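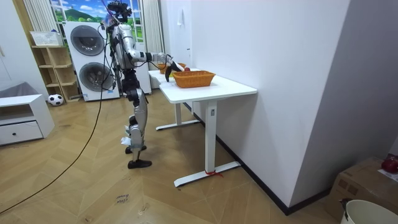
**pichlerpines**

## White desk against a white wall, wicker baskets on top - how do I keep this from turning into a junk pile again?

Posted in Home & Storage, Wiltdale Community Help

Hi all! I finally have the desk where I want it and I'm so happy with it that I want to get the rest right. It's a bright white top with rounded corners on two white T-shaped legs, pushed up against the wall on the right side of the room, with one end toward the window. Parquet floor. The bigger basket is the orange-brown woven one with the flared rim, and the smaller orange one sits farther back near the far end.

The old desk in this room was a monster with drawers, and the drawers were where everything went to die (expired coupons, 30 pens, a single mitten). So no drawers this time! But now the baskets are all I've got, and I have three questions:

1. Is it better to keep the big basket in the middle of the desk or shove it to the end? I love how it looks in the middle but I do need to write at this desk.
2. Wicker on a bright white top - will it scratch? I slide baskets around a lot.
3. Long foot bars on parquet. Felt or rubber underneath?

The desk is 121 cm long, if that helps (the tape measure I own is metric, sorry). Budget is small. I'd love to hear from anybody who has kept a desk like this tidy for longer than a month. My record is a week and a half.

*Tags: desk, baskets, parquet, small spaces*

---

### 2 answers

**bresto_lane** - marked as helpful

Oh, I love this kind of question! I've had a white desk with T legs for years and it's the best piece of furniture in my house.

**Basket position.** Move it to the end while you work and slide it back when you're done. I know that sounds like a chore but it takes a second, and it made me look in the basket every day, so stuff stopped sinking to the bottom. If you're right-handed, put it on the left. The small one can stay at the back for the things you hardly touch: stamps, spare keys, the good scissors.

**What goes in.** I do paper in the big one and objects in the little one, and I don't mix them. Mixing is how you get the mitten! When the paper reaches the rim I sit down with a cup of tea and go through the whole thing. A flared rim is great for this, by the way, you can flip through envelopes like records in a crate.

**Scratches.** The weave itself has never marked my desk. Grit has. Sand and crumbs fall through wicker and get stuck underneath, and then you drag them across the top. Turn the basket over and feel for sharp ends, snip them with nail clippers, and stick a thin felt dot on each corner. Or cut a piece of shelf liner to fit inside the bottom so crumbs stay put. I paid 99 cents for a roll at the discount store on Gusora Street and still have most of it.

**Foot bars.** Felt, all the way! Long strips instead of dots, because the bar presses along its length and dots peel off at the ends. Wipe the bar with rubbing alcohol first and let it dry before you stick anything on. Mine have held since last March.

I like the red ribbon on the leg too. Tie one on the basket handle if it has one - so cheerful against all that white.

---

**northporch**

Agree on felt. Rubber can discolor some floor finishes, so I wouldn't chance it on parquet. Check the strips now and then for grit.

Don't agree about moving the basket every day, I'd never do it. I'd get a shelf on the wall above and put both of them up there. Then the desk is just a desk. Measure the baskets first, I bought a shelf that was 2 inches too shallow and had to take it back.

Also sunlight fades wicker pretty fast so watch the one by the window.

---

**Comments**

**pichlerpines:** These are so good, thank you both! Clipped the sharp ends last night (there were a lot of them, wow) and I'm getting the felt strips this afternoon. I'm going to try the paper/objects split first and save up for the shelf. Does anybody know if the liner comes in white?

**bresto_lane:** It does! Bottom rack, next to the contact paper. Get the one with the bumpy back.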